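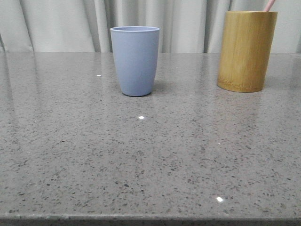

Section 3. Registering a Loan Request and Withdrawing a Work

Welcome back, and thank you for getting this far. By now you should have your Femley account open and your artists and lenders entered (if you haven't, please go back to Section 2 first, because the screens below will look rather bare without them). In this section we walk through the part of Femley that registrars ask us about most, namely what to do when a lender or an artist wants a piece taken out of a show that is already open to the public.

It can be an upsetting moment for everybody, and we've tried to make the screens as calm as we can. Take your time. Nothing is sent to anyone until you press Release in step 7.

Before you start, have these at hand:
The signed loan agreement, as a scan or on paper
The date and wording of the request, even if it came by phone
The name of the person at your museum who may approve a withdrawal

3.1 Recording the request

1. Open the exhibition from your Home screen and choose Works on View.

2. Find the piece. You can type part of the title, the artist's last name, or the loan number. Loan numbers in Femley have no letters in them, so a piece will simply show up as, say, 2,879. You can leave the comma out when you type.

3. Press Add Request and pick who it came from: Artist, Lender, Estate, or Other. If an artist writes to you about a work that a gallery owns, choose Artist all the same. The owner is already on the loan record and will be copied in later.

4. Type or paste the request into the Wording box, exactly as you received it. Please don't tidy it up! We know how tempting it is to fix a spelling mistake or leave out a cross remark, but this box is what your director and your lawyer will read. It holds up to 40 pages, so even a long string of letters will fit.

Note: A request recorded here doesn't change the status of the work. Visitors using your online guide will still see it listed as on view.

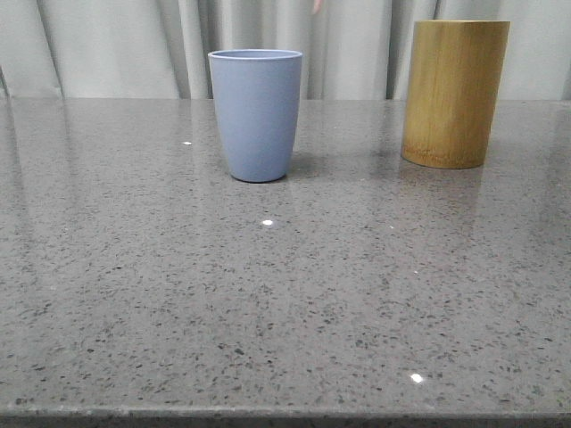
Light blue cup on a speckled gray countertop.

3.2 Asking for a decision

5. Press Send for Decision. Femley shows you the clause in the loan agreement that covers early return, if one was marked when the agreement was loaded. If the space is blank, press Mark Clause and highlight it yourself.

6. Choose your approver and set a reply date. The standard setting is 12 working days, which suits most museums, but you can shorten it if feelings are running high or if the press has already called.

7. Once the approver has answered, you will see either Keep on View or Withdraw. Read the answer through, add a note if you'd like to, and press Release. The lender, the artist, and your front desk each get their own letter.

Caution: Release can't be undone. If you've sent the wrong letter, write to the people concerned yourself and then record what you wrote under Correspondence.

Caution: Don't mark a work as Withdrawn before it has left the gallery floor. Your insurance schedule follows the status, and a piece that is still hanging may drop off the gallery cover overnight.

3.3 If you use the Ballov label printer

Gallery labels are queued again whenever a status changes. If you would like a plain "This work has been removed" card, turn on Replacement Label under Settings, Printing. You may edit the wording, and museums in the Fuentealba group will find their house wording already filled in.

The February update moved this setting, so older printed copies of the guide will send you to the wrong menu. Sorry about that.

Questions about this section go to Ihor Levchenko on the help desk, who is always glad to look at an awkward case with you. Please have your loan number ready when you write.

Section last revised 12 April 2025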